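September 8, 2018
By the equipment desk

Premport sets terms for second round of gripper purchases

Premport has released the equipment plan for its bench automation program, and most of the money goes to small parts. The plan covers the packing and sorting benches at the Marnimbridge site and sets aside funds for 100 sets of replacement gripping pads, 56 pairs of fingers and a smaller number of mounting arms. No new robot arms are included in this round.

The first round paid for complete units. Spare pads were left to the maintenance budget, where they competed with bearings, belts and lamp housings and usually lost. Operators kept pads in service past the point at which they would have been changed under the supplier's schedule. The new plan moves pads, fingers and fasteners into a line of their own, charged to the benches by hours of use.

Each bench will be assigned a starting stock. After that, orders are triggered by inspection. A pad is to be pulled when the rubber has lifted at the seam, when residue on the gripping face can't be removed with the approved cleaner, or when 700 hours have been logged, whichever comes first. The hour limit is a planning figure and will be reviewed once a full quarter of records is available.

Wear is expected to differ by task. Benches that handle tubes and small cartons close the fingers lightly but often, and the pads on these benches tend to go first along the upper edge. Benches that lift heavier trays wear the face of the pad more evenly. The plan does not try to set separate prices for the two cases. It sets one stock level and allows a bench lead to draw from a shared reserve.
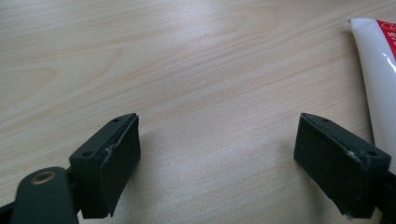 According to McKinnon, the quoted price of a finger set means little until the buyer knows whether the pad can be changed on its own. A bonded pad that comes only with its housing turns a cheap repair into a replacement, and the same bench can end up paying for the housing several times over in a year.

The point is reflected in the bid terms. Suppliers must quote the pad, the housing and the mounting hardware as separate items, with a lead time for each. They must also state whether a pad can be fitted at the bench with hand tools – and, if adhesive is used, how long it has to cure before the tool goes back into service. Bids that give only a price for the full assembly will be returned without scoring.

Two suppliers took part in the early talks. Julum, which supplied the fingers used in the first round, has offered a screw-on pad in two hardness grades. The second supplier has not been named. Both have been asked to send samples for a trial on the Marnimbridge benches before any order is signed. The trial will use the current mounting pattern, and any finger that needs a new arm or adapter will have the cost of that part added to its bid.

The hand-held tools are treated separately. These are used by staff to work through a handling task on the bench before it is assigned to an arm, and they take the same fingers as the powered units. Their hours were not logged in the first round, so the share of pads they use up is unknown. Under the plan each hand-held tool gets a log sheet and a numbered storage slot, and its pads are charged to the planning budget and not to the bench where it happens to be in use.

Storage is a smaller item but has caused delays. Rubber pads kept near heat or in direct light harden on the shelf, and stock from the first round had no date marks. New pads will be bagged by delivery batch, with the oldest batch issued first. Pads held longer than the supplier's stated shelf life will go to training use only.

The plan also lists what has been put off. A request for automatic tool changers was dropped from this round after the floor space drawings showed that two benches would have to be moved. A request for force sensing on the fingers remains open – it depends on a wiring change that has its own budget line and has not yet been approved.

Bids close at the end of September. Premport expects to place a first order after the sample trial and to hold back part of the pad budget until wear records from the new log sheets can be compared with the 700-hour limit.

Comments (4)

benchside_r
Separate pricing for pads is overdue. We bought full assemblies for two years and have a drawer of good housings with bad rubber on them. Check the screw length too. Ours changed between batches and the new ones bottomed out before the pad was tight.

T. in purchasing
Does the 700 hours mean powered-on time or closed time? The article doesn't say, and on a slow bench those are very different numbers. If it's powered-on time you'll be throwing away pads with plenty of life left.

gantry56
Agree on the date marks. We lost a whole box to hardening last summer. I'd also ask for the hardness grade to be molded into the back of the pad – once they're out of the bag, the two grades look the same.

oldfixtures
No tool changers but a shared reserve of pads. Fine, but somebody has to own that reserve or it'll be empty by the second month. Put a minimum on it and make the reorder automatic.

Contact the equipment desk | Copyright 2018. All rights reserved. | Back to top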